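Teaching a planner to leave the pan where it is
18th September
By Ghizlane Ait Brahim and Nesma Filali

Our project began with a sentence on the course handout: "Implement a motion planner for a kitchen manipulation task in simulation." We read this as an invitation to cook. By the second week we had lowered our sights to getting a gripper over a pan without knocking the pan into the wall.

The code lives in a repository called Purkex, which we inherited from last year's group along with its bugs. It has a sampling-based planner, a collision checker and a small task script that strings the stages together: move above the object, come down, close the fingers, lift. The kitchen models came with the Keddale scene pack. We did not draw any of it and can take no credit for the tiles.

What went wrong first

The planner as we received it found paths quickly. They were also terrible. It was happy to swing the elbow toward the wall and return by a route that was legal in the narrow sense that no two meshes touched. When we plotted the joint angles, one of the wrist joints was making nearly a full turn and then undoing it. Nesma called this the scenic option and the name ended up in our commit messages, where our supervisor found it.

The cause was dull. The cost function measured path length at the gripper and ignored what the rest of the arm was doing. We added a weighted joint-distance term and a penalty for getting close to obstacles, then spent far longer choosing the weights than we had spent writing the code. Set the penalty too high and the arm refuses to approach anything, including the thing it is supposed to pick up. We had a whole afternoon of that.

Testing

We ran 200 trials with the old cost function and the same 200 start poses with the new one. A trial counted as a success if the gripper reached the pre-grasp pose with no collision inside the time limit. The old version managed 60 percent of them and the new one 70. We had hoped for a bigger gap. Most of the remaining failures were timeouts, and we ran out of term before we could profile them properly.
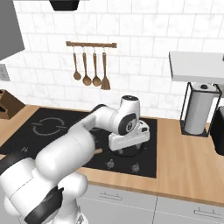

Fig. 1. Simulated arm with the gripper above the pan on the cooktop.

Grasping was a separate headache. The pan has a short handle, and our grasp sampler kept proposing poses on it that the planner could not reach. We now filter candidates with an inverse kinematics check before planning, which removed 6 of the default grasps and a good deal of waiting.

Still to do

The Bowen group has offered us their trajectory smoother, which we would like to try before the November demo at Prelldale. The lift stage works in the sense that the script reaches the end of it. Whether the pan comes along depends on friction settings that we have so far adjusted by guessing, and the next job is to replace the guesses with a proper parameter sweep.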